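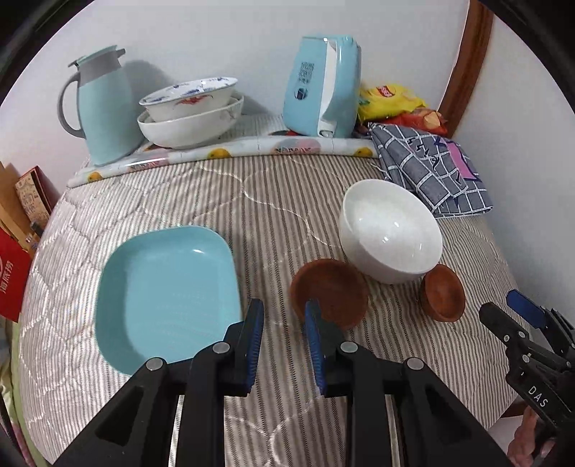
Wooden bowls, the white one and the square blue dish.

Moving by volume when the limit is weight

March 2020

We moved from Gitirness to Udport in January, a road distance of 2,715 km, using a self-pack module from Lūse. I kept notes on it, mainly for my own use the next time, and two people have since asked for them.

The module has an internal volume of eight cubic metres and a payload limit of 1,870 kg. Lūse sells on volume. The quote form asks for the number of rooms and the large items of furniture, then recommends one module or two. Weight appears only in the terms, where you find that the module is weighed at the depot and that anything over the limit has to come out before it is put on the truck.

Dividing one figure by the other gives a permitted average density of 234 kg per cubic metre. Most furniture is well under this. A sofa is largely air, and so is an assembled chest of drawers with clothes in it. Books are well over it, as are tools, crockery and anything in the shed. Whether you reach the volume limit or the weight limit first depends on the ratio between the two groups, and the quote form doesn't ask.

Method

I weighed every carton on bathroom scales, by standing on them with and without the carton and taking the difference. The scales read to 0.1 kg. I checked them against a sealed bag of cement and found no error I could measure. Furniture that could not be held was weighed one end at a time and the two readings added. This is correct provided the piece stays level, so the end not on the scales needs a block of the same height under it.

Each carton got a number on two adjacent sides and a line in a spreadsheet: number, contents, room, mass, nominal volume. I used two carton sizes only. The small one was for books, kitchenware and tools, the large one for bedding, lampshades and clothes. Mixed sizes stack badly and the gaps can't be recovered.

The books came to 260 kg. I had guessed half that. We culled some, but the figure is what was left after the cull.

Loading

Lūse supplies a diagram showing heavy items on the floor and light items above. It says nothing of fore and aft. The module is lifted by forklift from one long side, and the driver who delivered it, Emilian Ardeleanu, told me he would like the weight centred along that side, within a forearm's length if possible. I drew the floor plan to scale and worked out the moments for the heaviest items. The washing machine went left of centre and the books went right of it in a single layer, two cartons deep. The table top stood on edge against the rear wall with a blanket either side.

Ratchet straps went across at three points. The module has tie rails at knee and shoulder height, but the upper rail is held on with rivets and I did not trust it with much. The straps there were only snug. Foam mattresses make good packing if they can go in upright as the last item before the door. They should be bagged first, with the bag taped along its full length, as the truck is not dust tight and neither is the module.

Results

The depot weight was below the limit and nothing had to come out. The volume was full to the door. My spreadsheet total was slightly lower than theirs, and I put the difference down to straps, blankets and cartons of last-minute items that I stopped weighing on the final evening.

Damage was one cracked lampshade frame and a rub mark on the side of the bookcase where a strap buckle had turned. Two cartons at the bottom of the rear stack had crushed at one corner. Both were secondhand and had been wet at some stage. I would buy new ones for the bottom layer.

Makis Dimitriou made the same move last year with Gilomness, who charge by loaded weight with no volume component up to a full trailer. On our load I calculate that Gilomness would have been dearer. For a household with a lot of bulky furniture and few books it would go the other way. Their transit time is also longer, and they don't commit to a delivery date until the trailer has left.

Changes for next time: a luggage scale with a hook for awkward items, labels on three sides instead of two, and the allen keys in the car. Ours were in carton 31, under the bed slats.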